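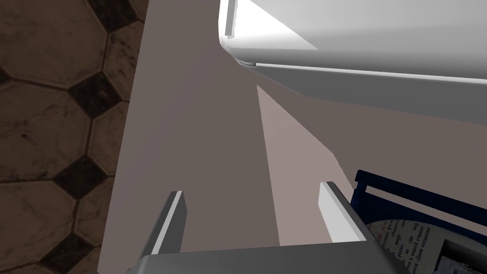

My grandfather left Pangasinan with one suitcase and the address of a man he had never met. The man's name was Manalastas, and he ran a boarding house for Filipino cannery workers in Volthorpe. He took my grandfather in, fed him for three weeks and didn't ask for rent until the first paycheck. When I was a kid I thought Manalastas was a relative. He wasn't. He was from two towns over, and that was enough.

I have been thinking about this because the Volthorpe Filipino association turned over its old record books to the county library, and I spent a few afternoons reading them. The membership ledger has 1,403 names in it. The early pages are nearly all men. Wives and children start showing up later, and then whole families with the same last name written one under another.

Most of the entries are dull. Dues paid, dues not paid, who had the key to the hall. But there is a second, thinner book for what they called the help fund. Each member put in a little every month and the money went out for hospital bills, bus tickets and burials. One December they paid out $3,077, most of it to send a man's body home to his mother in Ilocos. The next page shows members being asked for double dues until spring. Forty-nine of them signed that they would pay, my grandfather among them. His signature is the same one I remember from birthday cards.

I don't want to make the old days sound better than they were. The books also have arguments in them. The Ilocanos and the Visayans split into two groups for a while and held separate Christmas parties on the same street. One secretary was removed and the reason has been inked over. My mother says her father didn't speak to one of his neighbors for years over a card game.

The association still exists. Dexter Dalisay is president now, and he told me there are 100 paying members, many of them nurses who came in the last ten years and have no connection to the cannery families. He'd like more of the third generation to show up. I am third generation and I had not been to the hall since I was in high school, so I didn't have much to say to that.

I went to the potluck last month. I brought pancit from my mother's recipe and it came out too dry. A nurse from Iloilo — she had been in town five weeks — was looking for a room near the hospital, and before the plates were cleared two people had written down phone numbers for her.

The ledgers are on the second floor of the library, by the county maps. You have to ask for them at the desk.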